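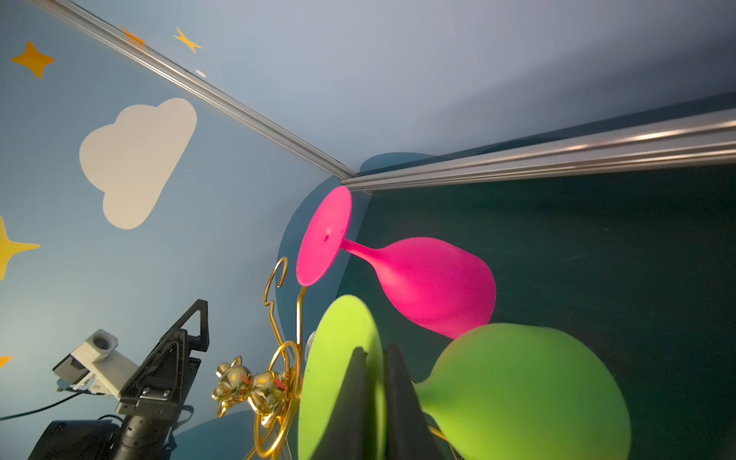
Velby Silicone Stemware, Set of Two

Item 189-P
Maker: Velby
Category: Outdoor and Boat Tableware > Stemware

Overview

The Velby stem glass is molded in one piece from food-grade silicone. There is no joint between bowl, stem and foot, so there is no seam to collect residue. It is meant for decks, pool areas, boats and campsites where glass is not allowed or not practical.

The wall is thickest at the base of the bowl and thins toward the rim. The stem is solid. It will bend under side load and return to straight when released. A full glass should be carried by the bowl.

Specifications

Capacity to rim: 8 fl oz
Recommended fill: 6 fl oz
Material: silicone, matte finish
Construction: single piece, solid stem
Colors: pink, lime green, smoke, clear frost
Pieces per set: 2
Dishwasher: yes, top rack
Microwave: no
Freezer: yes, empty only

Color selection

Sets ship in a single color or as a mixed pair. Mixed pairs are pink and lime green. Smoke and clear frost are sold in single-color sets only. Pigment is mixed into the silicone before molding and does not wear off. Slight differences in shade between production lots are normal. Orders for more than one set are filled from the same lot where stock allows.

Use and care

Wash before first use with warm water and unscented dish soap. Silicone can take up odor from strong detergents, coffee and citrus oil. To remove odor, soak the glass in a solution of baking soda and water overnight, then rinse.

Do not use steel wool or scouring powder. Do not cut fruit in the bowl. Keep the glass away from open flame and grill surfaces.

Store upright or upside down on the rim. Glasses stored under weight for a full season may hold a bend in the stem. Standing the glass upright in hot tap water for a few minutes will usually correct it.

Red wine does not stain the smoke or pink colors under normal use. Clear frost may show a faint tint if left unwashed.

Accessories

Urnley drop-in lid, fits all Velby stem glasses
Nadlow deck caddy, holds four stems
Velby cleaning brush, soft nylon

The Nadlow caddy does not fit the older Velby tumbler.

Ordering

Case packs are available to marinas, hotels and rental operators. Orders over 700 pieces are quoted separately and ship by freight. Logo printing is offered on the foot only, one ink color. Send artwork as a vector file to Sânziana Dobre in trade sales.

Opened sets can be returned if unwashed and complete. Printed pieces are not returnable.

Page last revised June 7, 2018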